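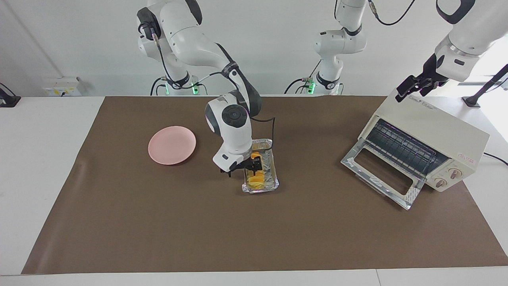 So which channel is carrying the handball final, the regular one or the streaming one?

The streaming one, Clato, and only there. The regular channel gets a highlights show later the same evening.

Okay, now that the big one is out of the way (I had it in my inbox more times than I'd like!), let me get to the rest of what came in on the list this week.

> On 16/08/2023, a list member wrote:
>
> I signed up for the two-month Clato pass back in May so I could see Clusberg's home games, and I loved it, but I can't figure out if the pass covers the final or if that's sold separately. Also, does anybody know if they're keeping the same commentary team? My husband never watched handball before this year and he needs somebody to explain the seven-meter throw to him every single time. And is there any point driving out to Eder for it, or is the hall sold out?

Taking these in order, more or less.

The pass covers the final if it's still active on the day. Yours ran out in July by my math, so you'd need to renew. Go in through the account page and renew from there, because if you start from the front page it tries to sell you the yearly bundle with all the motor racing in it. I fell for that one. I now own a lot of motor racing.

Commentary: same pair as the semifinals, as far as I've heard. I know people on here are split on them. I like them! They talk too much during timeouts, sure, but they do explain the calls, and for folks coming to the sport cold that's a big help. My sister watched the second semifinal with me knowing zero rules, and by halftime she was yelling about passive play. If you can't stand them, there's an arena sound option in the settings menu (little speaker symbol, bottom corner on my TV, might be somewhere else on yours).

Tickets: the hall in Eder holds 1,018 and the club's page still had seats this morning, all of them behind the goals. I'd take one. You don't get the whole court from back there, but you hear everything, and the goalkeepers are half the fun anyway. The drive took me 70 minutes last time, and parking is the field across from the hall, so wear shoes you don't care about.

One more thing, on the argument about whether putting handball on a paid stream is good for it. I've gone back and forth. Clusberg's games used to be on free TV, late at night, one camera, no replays, and I taped every one of them. Now there are replays and a scoreboard you can read, but my dad won't pay for it, so he's stopped watching. I don't know how you weigh that. I miss calling him afterward to complain about the refs.

Watch party is still at the Lirora, back room. The kitchen closes early that night, so order before the second half. We've got space for 12 and there are 2 spots left as I write this. Reply to me off-list if you want one, please, so we don't fill up everybody's mail again.

Go Clusberg!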